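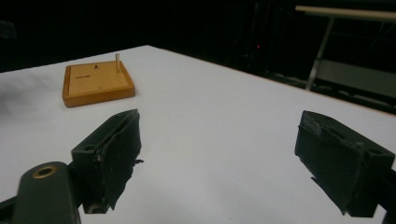

How often should the rubber pads on gripper fingers be checked, and when should they be swapped out?

Look them over at the start of every shift and again after every 200 grasps, and replace both pads as a pair once an edge lifts or tears.

Posted in: Good Practice and House Rules

zumine_bench
December 2, 2023
I'm putting that question and answer at the top of the thread so people find it first. It's the wording from our Zistitz house rules, which we wrote back in May, and I'd love to hear how it holds up for the rest of you before I print the new sheet for the wall. We do mostly small peg and board work, so a flap of rubber in the wrong place matters to us more than it might to folks moving boxes!

gouveia77
Thank you for sharing this, it's a nice clear rule and I wish we'd had one years ago. I do have to disagree with the "edge lifts" part, though. Our pads get ragged along the top almost right away and they go on holding a thin peg perfectly well for ages. If we swapped at the first bit of fraying we'd be gluing pads all day long. We only change them when the wear reaches the part that touches the work.

Grallska_Tom_cat
I'm with zumine on this one, sorry gouveia. A loose flap can fold under on one grasp and stay flat on the next, and then you have 128 runs in a folder and no idea which ones were affected. Pads are cheap. Redoing a week of runs is not.

gouveia77
Fair point on the runs — I was thinking of plain handling, where you'd just try again. Could the rule say "lifts where it can touch the part"?

zumine_bench
I could live with that for handling, and maybe keep the strict version for anything being recorded. Swapping as a pair stays for both, please. We tried changing one side only and the new pad was thicker, so everything closed off center.

pads_and_pegs
Can I ask for a line about the pivots and screws while you're at it? We check ours every 32 hours of use and write it in the same log. It takes 2 minutes, and last spring we caught a finger screw that had backed halfway out.

zumine_bench
Oh, good one, adding it. Does anybody use thread locker on those, or does it make the fingers too much of a pain to get off?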